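Section 4. Recording your first demonstrations

By now you should have the Karkex software installed and both hand-held grippers paired. If the status page still shows one of them in gray, go back to Section 3 and sort that out first. I've tried recording with a half-paired set and all I got was a folder of files I had to throw away.

I'm going to use the shelf task all the way through this section. It's the one I teach everybody on, and it's forgiving: one light container with a lid, one low shelf or basket, one table. Any food container will do as long as your gripper can get its fingers past the sides.

4.1 Before you press record

1. Clear the stretch of table you'll be working over. Mugs and phones wander into recordings and then the robot learns about mugs.
2. Put the basket or shelf where the robot will be able to reach it later. For the Clendell arm, that means no more than 20 inches from the base plate.
3. Set the container on the shelf and take hold of a gripper in each hand.
4. Squeeze each trigger all the way closed and let it open again. Do this 5 times. The software uses it to learn how wide your fingers go.
5. Hold both grippers still over the table until you hear the double beep.

Note: frayed pads are fine for practice. I run mine until they slip, then swap them out, and I do a fresh calibration every time I change a pair.
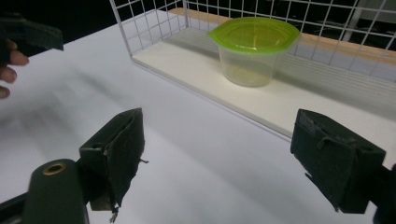 Can I record with just one gripper and leave the second one in its cradle?
You can, as long as you pick "single hand" on the task page before you start. If you leave it on "both hands," the software waits for the second gripper to move and your session never opens.

4.2 Recording a demonstration

1. Press the record button on the right-hand gripper. One long beep means you're live.
2. Start with the fingers open and a clear gap between you and the container. Don't start already touching it - the robot needs to see the approach.
3. Move in at an easy pace. I count to three in my head on the way.
4. Close on the body of the container, below the lid. Lids pop off, and you'll hate yourself the first time it happens in the middle of a good take.
5. Lift, bring it over the table, set it down, open the fingers, and back away before you turn your wrist.
6. Press record again to stop. Two short beeps and the take is saved.

Caution: keep your free fingers behind the trigger guard. The jaws won't break anything, but they pinch, and I have yelped on more than one recording.

If you fumble, finish the motion anyway and mark the take as "discard" on the review page. Stopping halfway leaves a stub file, and stubs make the Lonby importer grumpy. 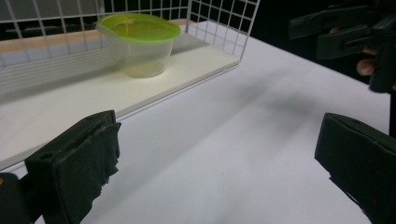 Once you've got one take you like, do it again with things moved a little. Slide the container a few inches along the shelf. Turn it so the lid faces another way. Come in from the left, then from the right. I do 7 takes in one position, shift everything, and do another 7. It's dull work (put some music on, the grippers don't record sound), but a robot that has only ever seen one spot will go to that one spot forever, container or no container.

For a task this simple, I wouldn't start training with fewer than 20 good takes. For anything where the two hands have to work together, you'll want a lot more. The biggest set I've put together was some 2,000 takes, and that was spread over a whole August.

4.3 Checking your takes

1. Open the review page and play each take at double speed.
2. Watch the finger-width graph at the bottom. It should drop once when you grab and rise once when you let go. Extra wiggles usually mean the container slipped.
3. Mark anything doubtful as "discard." You can change your mind later.
4. Press "send to Ruddock" to copy the keepers over to the training machine.

Note: the copy keeps going if you close the browser, but it stops if the laptop goes to sleep. Plug it in and turn sleep off before you walk away.

Leave the calibration file in the same folder as the takes. Section 5 uses it when you load the task onto the arm.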